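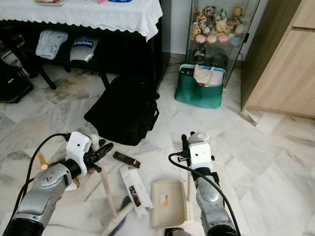 Broom and comb-edge dustpan on the marble tile

Dustpan leaves a line of fine grit on polished marble tile

Posted by Elisa Pellegrini, 30/03/2003
Category: Floors and Cleaning

I have white and grey marble tile in the living room, polished finish, laid before I moved in. I sweep with a broom that has a light wooden handle and a dark head. The dustpan is beige plastic with a row of teeth along one edge. Larger debris goes in without trouble. The fine material does not. Each pass leaves a thin line of dust where the lip of the pan met the floor, and if I pull the pan back and sweep again I get a second, thinner line, and so on until I give up and use a damp paper towel.

What I have checked so far:

The floor is level where I tested it.
The lip of the pan is not chipped. I can slide a sheet of writing paper under it near the center but not at the ends.
The result is the same over a grout joint and in the middle of a tile.

Two questions. Is the gap at the center enough to explain this, or is it the broom? And is there any risk to the polish from dragging a plastic pan over grit? I can see a few hairline marks near the doorway when the light is low, but I can't say they are new.

I was looking at the Vogler pan with a rubber lip but would prefer not to buy another one if this can be corrected.

2 answers

Answer from Comfort Annan
Marked as helpful by 4 readers

The gap at the center is your main problem. Molded pans often bow a little in the middle of the lip, and on carpet or rough concrete it makes no difference. Polished stone has no give, so fine dust passes under the bow and stays there.

Check the bow with a straightedge along the lip. If light shows in the middle only, try this first:

1. Tilt the pan so the handle side is slightly raised. This puts more load on the lip. Press lightly at the center with your foot or free hand.
2. Sweep with short strokes and keep the bristles on the floor. Flicking the broom at the end of the stroke throws the fine dust ahead of it and some goes under.
3. For the last of it, turn the pan 60 degrees to the line and sweep along the line instead of across it.

If the line is still there, put a strip of self-adhesive weatherstrip under the lip. Use the thin solid vinyl kind. Foam holds grit and will act like sandpaper. Clean the plastic with alcohol, let it dry, and stop the strip just short of the edge so that it flexes down. I did this to a Skulton pan in October and the strip is still on.

The teeth are for pulling hair and lint out of the bristles. Use them. A broom with lint in it drags fine dust along and drops it at the end of the stroke, and you may be seeing some of that too. Comb it outdoors or over the trash, then tap the head.

On the polish: the plastic will not scratch marble. The grit under it can, if it is quartz sand, which is harder than marble. Set the pan down and lift it off. Do not slide it. A mat at the doorway will do more for those hairline marks than any change of pan.

Answer from user tilefloor680

Get a vacuum with a bare floor tool. Brooms are no good on polished stone. I have an Evik and it picks up everything. Make sure the wheels are rubber.

Comments

Elisa Pellegrini: Straightedge shows light across the middle of the lip, nothing at the ends. Tilting the pan reduced the line but did not remove it. I will try the vinyl strip. Does the width matter?

Comfort Annan: Not much. Narrow is easier to lay straight. If it curls at the ends, trim the corners round.

Elisa Pellegrini: The hardware store has only the Anico brand, sold as door seal, solid vinyl. Same thing?

Comfort Annan: If it is solid and bends without creasing, yes.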